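Section 4: Setting up the table and the wire basket

I wrote this part of the guide after my second Grundau table, when I finally had a routine I was happy with. If you've come straight from Section 3 you already have the legs on and the top screwed down, so grab a drink and let's get the thing ready to use! Set aside 14 minutes for the whole section, a bit more if your floor isn't level.

What you need
- the table, legs on
- the Hiller wire basket (any mesh basket that sits flat will do)
- a soft cloth and a little mild soap
- felt pads, if your table goes on a hard floor
- the cup and bottle you plan to keep on it

Getting the top ready

1. Put the table where it's going to live. I mean really live - dragging it later is how legs come loose, and then you're back in Section 3 with the hex key.

2. Press down on each corner in turn. If it rocks, unscrew the foot on the low side half a turn and try again. Carpet hides a wobble for a day or two and then the legs sink in, so go back and check it at the end of the week.

3. Wipe the top with a damp cloth, going with the grain, then go over it with a dry one. Pale wood shows every smear (ask me how I know), so change the cloth as soon as it looks gray.

CAUTION: No scouring pads and no kitchen spray with bleach in it. If you have to sand out a mark, go no coarser than 2000 grit and stay off the rounded corners, where the finish is thinnest.

4. Clear everything off the middle and get your eyes down low, level with the top. Scratches and dull spots show up best from there, and you want to find them before the basket goes on.

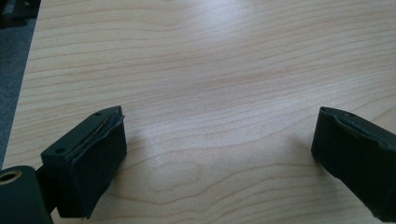
5. Rub a dab of Kekum wax into any dull spot with your fingertip, leave it for the time on the tin, and buff it off. Skip this if the top looks even all over.

Putting the basket on

6. Run a finger along the bottom wires of the basket before you set it down. If you feel a burr, file it smooth or cover it with a bit of tape. One rough wire end will carve a line in the wood the first time somebody slides the basket sideways!

7. Set the basket toward the back half of the table, open side up. I like mine square to the back edge, but that's just me being fussy. What matters is that the front stays free, so you've got room to pour or write or whatever you do there.

8. Stand the cup inside, over to the left. Mine is red with a silvery inside and I can spot it from across the room, which I recommend. Tall things go against a wall of the basket so they have something to lean on.

9. Leave the bottle out in front, where you can reach it without going over the basket. Close the flip tab on the lid before you let go of it.

NOTE: The Pearce basket in the older kit is a little narrower, so try your cup in it before you load up everything else.

10. Lift the basket straight up with both hands and put it back down. If anything tips, move the heavier pieces toward the middle and try once more.
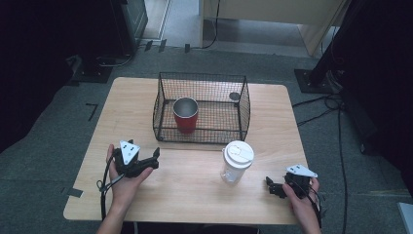 Can I keep the bottle in the basket with the cup?

Sure, as long as it stands up straight and the lid is shut. I keep mine outside because I reach for it all day, and fishing it out past the cup gets old fast. If you do put it in, place it on the opposite side from the cup so the weight evens out.

Looking after it

Dust the mesh with a dry paintbrush, then wipe the wires down. Lift the basket off when you clean the table - crumbs love to hide under there. Wax the top again in December, when the heating has been on for a while and the wood starts to look thirsty.

Shelves and hooks are in Section 5.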